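Ticket: Timodeo label printer adds a blank label after every order
Status: Solved (I think!)

Hi all, I run a tiny secondhand beauty and trinket shop out of my spare room and I'm stuck. The Timodeo prints my shipping label fine, then spits out a blank one right behind it, every single time. The peachy beige shell compact is order 587 and it still needs its box and label, so I'd love to get this sorted.

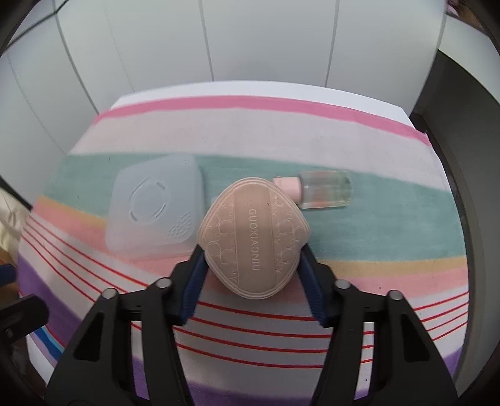 Kalevi Kiiskinen: Which driver are you on, and did this start after you changed rolls? A blank label after each print is nearly always a page height mismatch. Check the height in the driver and in your shop software, they have to agree. Also run the gap calibration before you touch anything else.

Okay, so yes, I did change rolls! I used to buy the Grigaitė ones but they were out, so I got a box of Fulenetti rolls (2,000 labels, which should last me until I'm old). They look the same to me. I held one up against the last old label and if there's a difference it's tiny.

What I tried, in order:

Turned it off and on. Blank label.

Held the feed button until it blinked twice, then let go. It ran out four labels and stopped with the edge lined up nicely. Printed a test page from the printer itself -- no blank! Got very excited. Printed from Gundik, which is my shop software, and got the blank again.

Reinstalled the driver. This wiped my darkness setting, so now I had a blank label and a very pale one. Put darkness back where it was.

Printed a saved PDF of the same label, without going through Gundik at all. No blank. So the printer and the driver are fine by themselves and it's something Gundik is sending.

Then I went digging in Gundik under Shipping, Printing, Advanced (why is it three menus down?) and found a box called "trailing feed" set to 30. I have no memory of touching it. The help page says it's for people with a tear bar that sits too far back, and mine doesn't. Set it to 0, saved, printed two labels in a row and got two labels. Hooray!

One leftover thing. The counter in the printer menu says 1,109 and I'm sure I haven't shipped anywhere near that many. Does it count the blanks too? And does calibrating add to it? I'd like to reset it when I start the next roll but I can't find the option.

Leaving this open until Sunday in case the blanks come back. Thanks Kalevi, the calibration tip got me looking in the right place.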